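Observers Wanted: Light Pillars and Halos over Lake Dokska

Grulteo is looking for people to watch the winter sky and report what they see. The project records light pillars, sun dogs, moon halos and other effects caused by ice crystals in the air. We are taking sign-ups through November, and observing runs for 4 months after that.

You do not need a science background. You do need a clear view of the sky in at least one direction, a watch or phone that keeps correct time, and the patience to go outside when it is cold. Most of our current observers live in Loltero and Raju, and we are short of people on the north side of the lake. If you live there, please apply even if you can only watch a few evenings a month.

What observers do

You pick a fixed spot, such as a porch, a parking lot or a field gate, and use the same one all season. On observing nights you look at the sky at 7 p.m. and again at 10 p.m., for ten minutes each time. Daytime observers do the same at 9 a.m. and noon. Never look directly at the sun. Stand so that a roof edge or a utility pole blocks it.

After each session you fill out a short form. It asks for the air temperature, the wind, whether there was fog or blowing snow, and what you saw. A night with nothing to report still gets a form. Last season people skipped those, and we could not tell a clear sky from a missed session.

If you see a light pillar, write down its color, how high it reaches compared with something nearby, and which ground light it stands over, if you can tell. Reports of strange lights that you cannot explain are welcome too. Put them in the comments box and describe them plainly. We will look at them along with the weather records for that hour. 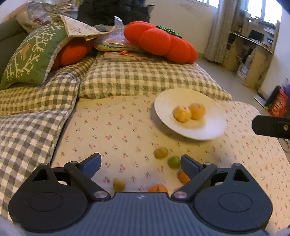
Open jaws over a cherry-print cloth.

Photos are useful but not required. A phone camera is fine for halos around the moon if you rest it on something solid. Please send the original file without filters or cropping, and note the direction you were facing. You keep the rights to your pictures. We ask for permission to use them in the season report and on this site.

Training and pay

New observers attend one evening session in Loltero, from 6:30 to 8 p.m., or take the same session online. It covers the common halo types, how to measure angles with an outstretched hand, and how to complete the form.

Each observer who finishes the season receives $180. Those who join late or leave early are paid for the months they complete. We have room for 100 observers and expect to collect around 2000 forms.

Who can apply

Applicants must be 18 or older and live within driving distance of the lake. Households may share one observing spot, but only one person per household can be paid.

How to apply

Use the sign-up form on the Grulteo site or pick up a paper copy at the Raju public library. Tell us where your observing spot would be, which directions are open, and whether you prefer day or evening sessions. We reply to all applicants by the end of November.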